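Ticket: Dimmer fault, Ellulach five-arm chandelier, dining room
Customer: Ada Ferraro
Supplier: Keltix Lighting, Lincombe showroom
Handled by: Fatos Berisha, Customer Support
Priority: Normal
Status: Closed

3 comments | 2 shares

Reported fault

The customer states that the chandelier flickers when the wall dimmer is turned to its lower settings and that it emits a faint buzzing sound. At full brightness the light is steady. The fitting was installed by an electrician, Mr Gualtiero Messina, in April, and the fault was first noticed when the original bulbs were exchanged for LED candle bulbs. The customer asks whether the chandelier should be returned.

Initial response

The customer was thanked for her report and advised not to return the fitting at this stage. She was asked to supply the following:

- the rating printed on the dimmer
- the wattage of each bulb, and whether the packaging states that the bulbs are dimmable
- whether any other light is controlled from the same switch

The customer was also asked to leave the canopy in place. Any work on the ceiling connection must be carried out by a qualified electrician with the supply switched off at the consumer unit.

Information received

The bulbs are marked as dimmable. The dimmer is an older model rated up to 1,000 watts, intended for filament bulbs, and was already in the wall when the customer moved in. No other light is connected to it.

Assessment

The load from five LED bulbs is very small in comparison with the load for which the dimmer was designed. Many older dimmers require a minimum load in order to work smoothly and will flicker or buzz if it is not reached. The symptoms described are consistent with this. A loose bulb or a worn lampholder cannot be excluded until both have been checked.

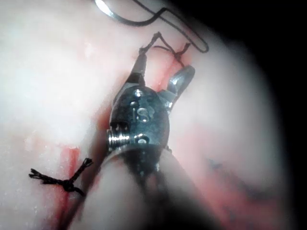 Steps taken

1. Bulbs reseated. The customer switched off the supply, allowed the bulbs to cool for 15 minutes and refitted each one. The flicker remained.

2. Bulbs exchanged. One of the original filament bulbs was put back in place of an LED bulb. The flicker became less marked and the buzzing stopped. This pointed to the dimmer and not to the chandelier.

3. Electrical check. Mr Messina attended on August 24, 2024 and inspected the ceiling connection, the earth and all lampholders. He found the terminals tight and no sign of overheating. One candle sleeve had been fitted slightly askew and was straightened.

4. Dimmer replaced. Mr Messina fitted a Marchetti trailing-edge dimmer suitable for low LED loads. The minimum brightness was then set in accordance with the maker's leaflet. The original filament bulb was removed and the full set of LED bulbs was restored.

Result

The customer reports that the chandelier now dims evenly and without noise. At the very lowest setting there is a delay of 2 seconds before the bulbs light. She was advised that this may be corrected by raising the minimum brightness a little — the adjustment is behind the front plate and should be left to the electrician.

Matters outside this ticket

The customer enquired about a matching wall light in the antique brass finish. This was passed to Mr Evaristo Ferri at the Lincombe showroom, who has confirmed that the finish is available to order with a lead time of 10 working days.

The customer also asked whether the cost of the new dimmer could be refunded. As the dimmer was not supplied by Keltix and no fault was found in the chandelier, the request was declined. Mr Leonardo Marchetti, Service Manager, has reviewed this decision and agreed to a credit for the delivery charge on the wall light as a gesture of goodwill.

Closing note

The product warranty is unaffected by the change of dimmer. Should the flicker return, the customer may reply to this ticket and it will be reopened under the same reference.

Was this record useful? 15 found this helpful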